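6月 注浆料换批,Peststead 工作间

新到的一批 Fahmy 瓷土(下称 F 新),旧批还剩半袋(下称 F 旧)。旧批配方直接套新批,上周试了一锅,浆料偏稠,静置后发胀,倒浆时内壁挂流痕。这次从解胶曲线重做,顺带把模具吸水和坯厚的数据补齐。电解质仍用 Prondura 液体解胶剂,没有换。

## 配料

基准批,干料按 10 kg 计:

- F 新干粉:10 kg
- 水:3800 g(对干料 38%)
- Prondura:按曲线定,起点 0.20%,对干料
- 其他不加,废坯回料本次不用

水先进桶,解胶剂先溶进水里,再分次下粉。下粉时搅拌器转速放低,粉全部润湿后再提速。旧记录里有一次是先下粉后补解胶剂,桶底结了一层硬饼,刮了半个下午,顺序不要再改。

搅拌 2 小时,加盖陈腐过夜,次日早上再搅 20 分钟后取样。取样前过 200 目筛。筛上残留比旧批多,以细云母片和一点纤维为主,纤维大概率来自包装袋内衬。筛上物烘干称过,量太小,普通台秤读不出稳定数,只记“有”。

## 比重

用 200 mL 量筒称重,去皮,读三次。

| 次 | 净重 g | 换算 g/mL |
|---|---|---|
| 一 | 360.2 | 1.801 |
| 二 | 361.0 | 1.805 |
| 三 | 360.4 | 1.802 |

按干料真密度 2.6 估算,38% 水的浆料应为 1.805。实测略低,差值在气泡影响之内。取样后轻敲筒壁再等一会儿,第二次读数高就是这么来的。以后统一敲过再读。

粉料本身的含水没有扣。袋口敞着放了几天,手感不潮,但没有烘样,这一项欠着。

## 解胶曲线

同一桶浆料分出小样,逐级补加 Prondura。每级补加后手动搅拌,再用搅拌头低速带一会儿。流出时间用大口流量杯测,接 200 mL 计时。第一列为搅拌后立即测,第二列为杯内静置 5 分钟后测,两列之比记作触变比。

| 解胶剂 % | 立即 s | 静置后 s | 触变比 |
|---|---|---|---|
| 0.20 | 182 | 断流 | — |
| 0.24 | 121 | 168 | 1.39 |
| 0.28 | 71 | 94 | 1.32 |
| 0.32 | 58 | 72 | 1.24 |
| 0.36 | 56 | 61 | 1.09 |
| 0.40 | 63 | 66 | 1.05 |

最低点落在 0.36 附近,过了以后回升,属于过解胶。旧批的最低点在 0.30,新批整体右移,可溶盐偏多的可能性最大,也可能是粒度变细,两者目前分不开。

工作点不取最低点。0.36 的浆料流动好看,但触变比太低,上模后坯体致密、脱模慢,底部容易沉粗粒,修坯时发脆。0.24 立即流动就不够,细颈模灌不满。候选只剩 0.28 和 0.32,两个都上模试。

补加是累加的,同一份样在杯里来回倒,后几级会失一点水。失水方向会让流出时间偏长,所以 0.40 的回升里有一部分可能是假的。要确认得单独配一份 0.40 从头做。工作点不在那一侧,先不做。

## 模具状态

用三副直筒试模,编号沿用箱子上的铅笔字:甲、乙、丙。石膏同一批浇的,水膏比一致。使用前在烘箱里低温烘到恒重,石膏不能烘过头,表面起粉就废了。

| 模 | 烘后 g | 第一次脱模后 g | 增重 g |
|---|---|---|---|
| 甲 | 4120 | 4286 | 166 |
| 乙 | 4098 | 4261 | 163 |
| 丙 | 4135 | 4274 | 139 |

丙明显吸得少。翻出来看内壁,下半截有一片发亮,用手指沾水滴上去,水珠停留时间比甲、乙长。怀疑是当初分离剂没洗净。丙退出本轮坯厚试验,另做清洗:温水加一点醋擦两遍,清水冲,重新烘。醋会轻微侵蚀石膏,擦完就冲,不泡。

润湿快慢原来打算用 Wetulell 试剂滴定法来比较,试剂瓶里只剩瓶底一层,且标签上开封月份已经看不清,放弃。改用滴水计时,只作定性。

## 坯厚与时间

0.28 浆料,甲模,每次间隔一天,模具都烘回起始重量再用。到时间倒浆,倒扣控干,稍硬后在口沿下同一高度横切,游标卡尺量四点取平均。

| 吃浆时间 min | 坯厚 mm | 厚度平方/时间 |
|---|---|---|
| 10 | 2.1 | 0.441 |
| 20 | 3.0 | 0.450 |
| 30 | 3.6 | 0.432 |
| 40 | 4.1 | 0.420 |

平方律前 20 分钟成立,之后系数往下走,模壁接近饱和。日常件壁厚要求 3 mm,20 分钟就够,不要指望延长时间去补湿模。

0.32 浆料在乙模上只做了 20 分钟一个点,坯厚 2.7 mm。脱模等待时间比 0.28 长,坯体离模时底边拉了一下,有轻微变形。两副模增重接近,可以粗比,但严格说还应该对调一次。

定 0.28。

## 缺陷记录

1. 针孔。集中在肩部,孔口圆,直径很小。浆料搅完立即上模的那几件多,放过一小时再轻搅上模的几件少。气泡问题。倒浆改为沿漏斗壁下,漏斗嘴伸入模口以下,液面升上来再提。
2. 流痕。倒浆后内壁留竖向凸纹。F 新 0.28 仍有,但比套旧配方那锅轻。倒浆角度放缓,先斜后立,末尾在架子上倾斜放置,不正扣。
3. 接缝线。甲模合缝处鼓出一道薄翅,修掉后干燥时又显出来。颗粒沿缝定向排列,修坯修不干净。绑带拉紧一格,下次看。
4. 口沿开裂。一件,裂口从切口刀痕起。刀钝了,换刀片。

切口的时机也影响口沿。早了会拖泥,晚了会崩。目前以表面失去水光、指腹轻按不粘为准,这个判断每个人手感不同,交接时容易走样。想过用时间规定,湿度一变就不准。

## 干燥与收缩

试条在石膏槽里浇,脱出后划 100 mm 刻线,平放在网板上,每隔几小时翻面。

- 湿坯:100.0 mm
- 全干:96.9 mm
- 素烧后:96.6 mm
- 釉烧后:87.4 mm

总收缩 12.6%。旧批留档是 12.1%。有盖的件需要注意,盖和身必须同一批浆,不能用旧坯配新坯。旧坯架上还有一排壶身没有盖,单独标出来,用 F 旧剩下的半袋配盖。

试条有一根翘,翻面漏了一次,不计入平均。

弯曲度也测了:条两端架空,中间悬空烧。新批下垂比旧批大一点,肉眼可分。收缩大、下垂大,两样都指向玻璃相偏多,釉烧温度可能要往下调。窑里只动一个量,先降顶温,保温时间不改。 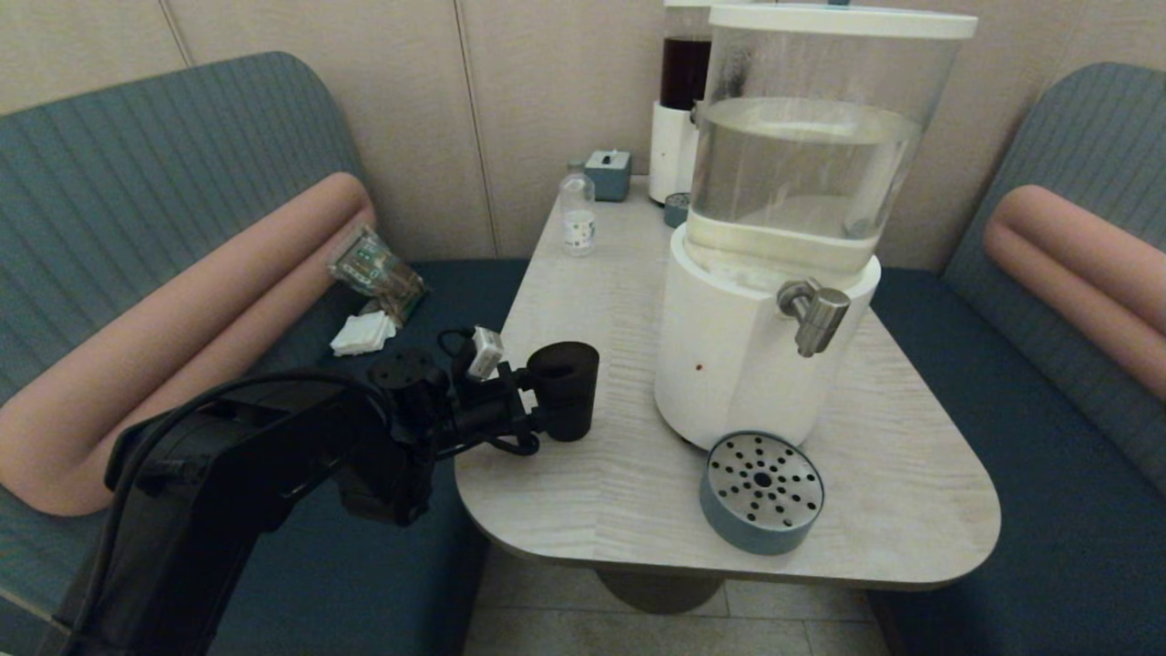
降温幅度下一窑从小的开始试,测温环放上、中、下三层,每层前后各一只。上次只放了中层,结果下层几件吸水率偏高时没有依据判断是窑温还是浆料。吸水率按煮沸法测,煮后泡在原水里冷却,表面用拧干的湿布擦一遍再称,布太干会把开口孔里的水带出来,数值偏低。

釉这边暂时不动。现用透明釉在新批试片上没有开片,冷热冲击做了一轮,沸水与冷水之间来回,未见裂纹。片子留着,隔一个月再看,延迟开片不是一轮能排除的。底足附近有一片缩釉,素坯表面用湿海绵擦过后重新上釉,同样位置没有再出,归为浮灰。

## 浆料存放

剩余浆料装桶,液面贴一层薄膜再盖盖,桶壁上沿刮干净。干皮掉进浆里再搅不开,过筛只能拦掉大的,小的会在坯面留硬点。

存放第三天复测:

- 比重 1.806,未见明显变化
- 立即流出 76 s,静置后 103 s
- 触变比 1.36
- 桶底无硬沉,搅棒探底,手感均匀

三天内流出时间涨了 5 s。旧批放一周也涨,幅度留档里没写清楚。以后每次开桶先测两项,比重和立即流出时间,记在桶身胶带上。比重高先补水,比重正常而变稠再补 Prondura,顺序反了会把浆料推到过解胶那一侧,回头要加新粉才能拉回来。

补解胶剂一律先稀释,滴管沿搅拌涡流边缘加,加完搅够再测。上周那锅是直接倒的原液,局部先稀后稠,读数跳了好几次,白记了半页。

## 回料

废坯本轮单独收,没有混进桶里。石膏屑是主要顾虑,硫酸钙溶出以后会抵消解胶剂,回料比例一高,曲线又要重做。修坯台和倒模台的废料分两只桶装,倒模台那只只回可塑料,不回浆。

计划的回料试验:比例从低往高走,每级只测三个数,流出时间、静置后流出时间、20 分钟坯厚。坯厚用甲模,烘回 4120 g 再用。

## 待办

- F 新烘样测含水,扣回配方
- 0.32 浆料换甲模、0.28 换乙模,对调一次
- 丙模洗后重烘,先滴水看润湿,再上浆称增重
- 补订 Wetulell,到货在瓶身写开封月份
- 降顶温一窑,三层测温环
- 壶身旧坯架贴标,盖子用 F 旧
- 桶身胶带格式:比重 / 流出 / 时间
- 流量杯出口有一圈干浆,测前要通一次,这次最后两组之前通过,前面几组没有记

16:20 补:乙模烘箱里取出称重 4101 g,比起始多 3 g,放回继续烘。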